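Visit report: Steltus carton plant, Hustville

The plant runs one shift and opens to trade visitors on Thursday mornings. Our group entered at the dock side, signed for ear protection and started in the board store.

Board arrives as flat sheet from the Lindgren mill. Steltus does not corrugate on site. Pallets are held in the store until the moisture reading settles, then moved to the cutting hall by roller track. The store is kept closed to the yard in winter, and the hygrometer by the door is read at the start and end of the shift.

Cutting is done on 2 flatbed die cutters. The older one takes E flute only and was down for a blade change during our visit. The newer one was running a mailer with a tuck lid, batch size 1,000. Waste is stripped by hand at the delivery end and baled for return to the mill. Dies hang on a rack by job number. The oldest have rule worn enough to leave a fibrous edge, and these are kept for reorders of less than 500.

Creasing was the part we had come for. Our own trays crack along the outer liner when folded against the flute, and we wanted to see what channel width Steltus uses. The answer was wider than ours, with a lower rule. The operator folded a blank in each direction and the liner held in both.

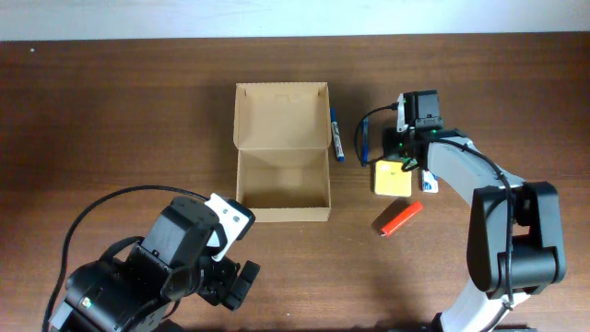
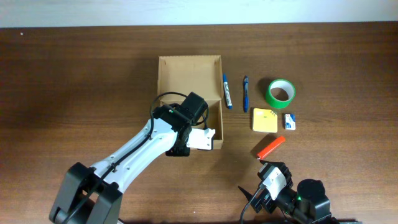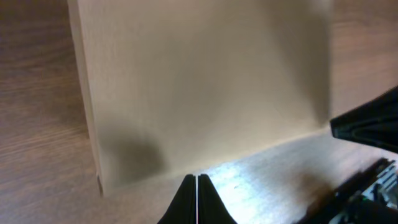

The first two show an open, empty box of light tan corrugated board on a wooden tabletop.

The test room has a compression tester and an edge crush rig. Samples are conditioned overnight before a run. Results go on paper cards filed by customer, and a copy travels with the first pallet. We asked for the cards for the Fitley job, a tray similar to ours in footprint, and were shown the crush values but could not take copies.

Gluing and packing were seen from the walkway only. The gluer uses cold adhesive with a short compression section. Throughput was not given.

Points to follow up: channel width on our tray die, grain direction on the next sheet order, and a price for conditioning before delivery. The tour finished at 11:30. Parking is at the rear gate, and the front lot is for trucks.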